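Raltness-list: small automation for small shops
Subject: Re: two arms or one? (budget for next year)
From: Xiuying Luo
Date: 19 Dec 2020

Hi Panagiotis, hi all,

Panagiotis Spanos wrote:
> We've got a bit of money set aside for a bench cell and I'm going
> around in circles. One decent arm, or two cheaper ones on the same
> rail? The jobs would be holding and turning small plastic parts,
> nothing heavy. The Skelodetti quote came in higher than I'd like
> for the pair and my boss keeps asking why one arm and a vice
> won't do. Also, what did everybody forget to put in their budget
> the first time? I'd sooner hear it from you lot than find out in
> March.
>
> And does anyone have an opinion on enclosures? Bought or made?
>
> Panagiotis

Oh, I have opinions! Put the kettle on.

I'll take your last question first, as it's where I went most wrong. When we planned our first cell I had a lovely spreadsheet. It had the arms on it, the grippers, the computer, a line for shipping, and a line called "misc" with 200 dollars in it. Misc was gone before the arms were out of their boxes. Bolts, T-nuts, a power bar that would reach, a second power bar, cable, cable ties, and a crimping tool that I was sure we owned and we did not. If I were doing your budget I'd get rid of misc altogether and write every one of those things down as its own line, even the silly ones. A boss who'd fight you over a big vague number will usually let a long list of small boring ones go by. Mine does, anyway.

The other thing I left out was grippers as a wearing part. I'd put them in as a one-time cost, the same as the frame. They aren't! Jaws get scuffed, somebody drives one into the bench, a little bracket lets go. We now keep 3 spare sets of jaws on the shelf (sorry, three, I've been typing part numbers all day) and I order again when we're down to the last one. Please put that in as a yearly cost and not under setup.

Now, one arm or two. I went back and forth on this for most of November two years ago, so I do feel for you. What settled it for me was going through our jobs and asking how many times a person uses their other hand. If the answer is "only to hold the part still", your boss is right and a vice will do it, and a vice is a lot cheaper than an arm. But if the other hand is turning the part, or taking it over, or coming in from the back while the first hand keeps hold, then you'll be building fancier and fancier fixtures to get around having one arm, and each fixture only fits one part. Fixtures were 676 dollars of our first quote, for two parts. Two! And then the customer changed the shape of one of them.

You said small plastic parts, so you're in the same boat as us. The wallpapered cell is the one I'd copy for your bench if I were you, both arms bolted to the one rail along the front and the whole back half left open for the work.
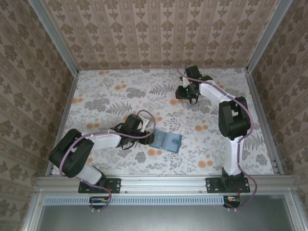
Raltness-list Digest, Vol. 3, Issue 165

The left arm has hold of a pale blue piece there and the right one is folded up out of its way toward the back, and that's the bit to think about before you pay for anything. Where does the arm that's not working go? I didn't plan for it the first time. I bought a footprint that fit two arms working, and hadn't left a spot for one arm working and the other one parked. We ended up redoing the whole base plate layout, and the aluminum we'd already had cut was too short. So when you get your drawings from Skelodetti, ask them to show you one arm reaching to the middle and the other tucked back, and measure the gap on paper. If they'll only send you the drawing with both arms straight up like flagpoles, ask again.

Cables, too. Ours are purple like those ones and they're always longer than you'd think. They have to loop around at the shoulder or the elbow with enough slack to follow the arm wherever it goes, and then get down past the base to the boards below the rail. Don't measure it with string along a straight arm as I did. Bend the arm, then measure, then add some. Price two full sets and a spare for whichever run is longest on yours.

On enclosures — make it yourself. I know Vasilakis will sell you a very handsome one with a door, and if you had anything fast or heavy in there I'd tell you to pay for it and stop reading my emails. (And do talk to whoever looks after safety at your place before you decide, whatever size the arms are. I'm some woman on a mailing list.) For small arms on a bench, aluminum extrusion for the corner posts and rail and some flat panels will get you three walls and a floor, and you can move things when you find out they're in the wrong spot. You will find out they're in the wrong spot.

What you put on the walls is worth a line too, and it's the cheapest line on the page. We do ours with printed paper and swap it over now and then, because I want our cameras to find the part on something busier than a plain white board. Fern fronds and orange flowers on the floor and brown damask up the walls is a bit like my aunt's front hall, I grant you, but a roll end from the decorating shop costs next to nothing and you can change it over lunch. Buy more than you need from the same roll! I had to patch a corner once and the new stuff was a different beige, and it bothered me for months even though the cameras didn't care a bit.

Okay, what order to spend in. If the money comes all at once, ignore this. Ours came in two lumps, and if yours does as well I'd do it like this:

First lump: frame, rail, both base plates, one arm, one gripper, all the cabling and power for two. Drill for the second arm now while it's all in bits on the floor.

Second lump: the other arm, its gripper, the spare jaws, and whatever you learned you needed.

We did it that way on the second cell and it was so much calmer. You get to make your mistakes on one arm. The only catch is that you need to be sure the same arm will still be for sale when the second lump turns up, so get the supplier to put that in writing, with a price and a date. Akik did this for us without any fuss. The fellow at Skelodetti was a bit slower about it but he got there once I'd asked a couple of times.

Oh, and training time! I nearly forgot, which shows you how it gets left off. Somebody has to sit with the thing, and while they're sitting with it they aren't doing their regular job. I put in 165 hours for our second cell, spread over two people, and that was close to right. The first time I'd put in nothing at all and then had to explain to my manager why the packing bench was behind. If your boss keeps a labour budget separate from the equipment budget, go and see whoever owns the labour one before the holidays, while they're still in a good mood.

Answers I don't have: I can't help you on the import side, we bought everything through a dealer and paid for the privilege. And I haven't used the newer Akik gripper, only the old one, so if anybody on here has had both on a bench I'd love to hear how the jaws compare on thin edges. We have a part with a raised lip and I can't decide if we should be gripping it there or on the flat.

I've got our actual planning sheet, the second one, not the embarrassing one. It's in Canadian dollars and the tax column is set up for us, so you'd need to redo that, but the list of lines should be useful. Send me a note off-list and I'll pass it along. I'm in the shop until Wednesday and then off until the new year, so if you write after that you'll be waiting a while.

Good luck with the boss,
Xiuying

Raltness-list mailing list
To leave the list, send a message with the word "unsubscribe" in the subject line.
Please trim your quotes when replying.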